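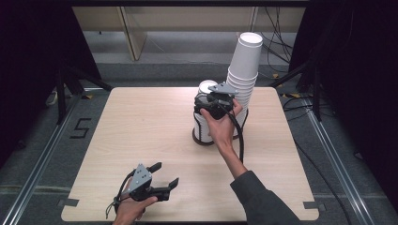
Cup task, both hand grippers in use.

Handheld gripper demos – policy squeezes cups too hard, or grabs two. Bad data or bad labels?

Sulastri Lubis
posted 10/17/21

Hi all, quick one, have to hand in a write up soon and I'm stuck.

We collect demos with two hand grippers, camera on each, no robot in the loop. Task is cup separation: take one cup off a nested stack, set it down mouth up. Project name is Vetosby if anyone has seen the poster. 1992 demos so far, five operators. Training is plain behavior cloning, wrist images in, gripper pose and jaw width out. Jaw width comes from the camera too, we track the fingers.

Works ok on the approach. Then two things go wrong when we run it on the arms:

it closes too far and the cup buckles
it lifts more than one cup and doesn't seem to care

The second one I can sort of live with. The first one I dont understand, because the demos look fine when I scrub through them.

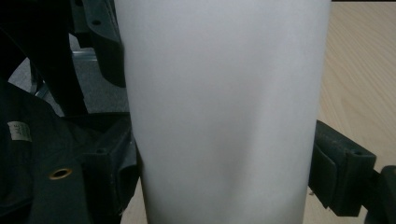

Jaw width is the only thing we record for grip, no force at all, and I'm starting to think that's the whole problem. The operators feel when to stop and the policy can't. I went back through the holds and even in ones I'd marked good there's stuff like this, a shallow crease or dent low on the wall, between the finger pads. I had been passing those. No printing or anything on the surface either, so there isn't much for a network to look at except the shading. Can it even learn "a bit too tight" from that?

Things I tried. Lower learning rate, nothing. Longer action chunks, worse, it commits to the close and doesn't come back. Dropped one operator who squeezes a lot, slightly better. Clamping the min width by hand at run time fixes the buckling but then it drops cups, and my advisor says a clamp isn't a result.
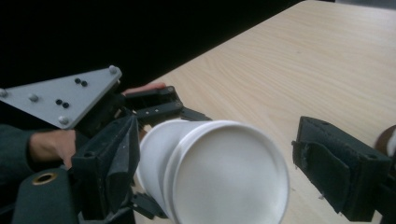
Also tried adding recovery demos, where you start from a bad grip on purpose and fix it. Only have a small set of those. Mixed in evenly they vanish, weighted up they make the policy fussy, it keeps letting go and regripping. Maybe I need a lot more, maybe I'm weighting the wrong part.

So – collect again with force, or is there a way to relabel what I have? Recollecting means starting over from July basically.

padfoam_rick

Dont recollect yet. Check your width calibration first, per gripper AND per session. Foam pads compress and wear down, so the same width number is a different squeeze a month later. We had that on the Zangate rig and chased the network for ages. It was the pads.

Cheap test: close on a rigid block of known size at the start and end of each session, look at the drift. If you never did that, you can still take the fully closed reading at the start of each recording if your operators do an open/close. Subtract it. Retrain. Takes an afternoon.

Also your min width clamp is a perfectly good baseline, put it in the table, your advisor can't complain about a baseline.

mirelle_t

Agree on calibration but I think there are two problems here and only one is calibration.

You're asking the policy to copy the measured width. Once the fingers touch, measured width is where the cup stopped you, and says very little about how hard the hand was pushing. On the arm you send that same number as a target to a stiff position controller. Small error on the wide side, it drops. Small error on the narrow side, crease. So: soften the gripper controller, or put a current limit on the close. That alone may get you most of the way, no retraining.

Then relabel. Go through the holds and mark them clean / dented / double. You don't need all of them, do 3 sessions, train a small classifier on wrist crops, let it sort the rest and spot check. Toss the dented ones or weight them down. Weight only the frames right around contact in the recovery demos and leave the rest of the episode alone, that should help with the letting go thing too.

For double picks the closed gripper hides a lot. Rims are what you want. When you look down into the mouth you see the rim plainly, and if a second one is nested in there it shows up as an extra ridge. From the side view I'd expect it to be hopeless. I'd add a short look at the rim after the lift, as part of the demo, before setting down.

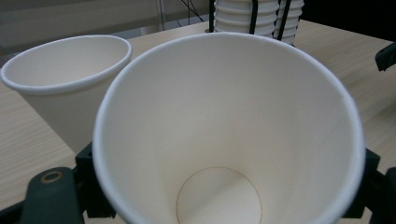 Sulastri Lubis

ok the controller thing is embarassing, we run it stiff. Will try the current limit tonight and the closed reading offset after. Operators did do an open/close at the start, most of them.

On the rim look, do you mean tilt the cup toward the same camera, or use the other hand's camera? Second one is easier for us, the left hand is mostly idle at that point.

mirelle_t

Other hand is fine. Just make every operator do it the same way or you'll get a mushy average of five styles.

bt_oakley

following, same problem with yogurt pots. no fix yet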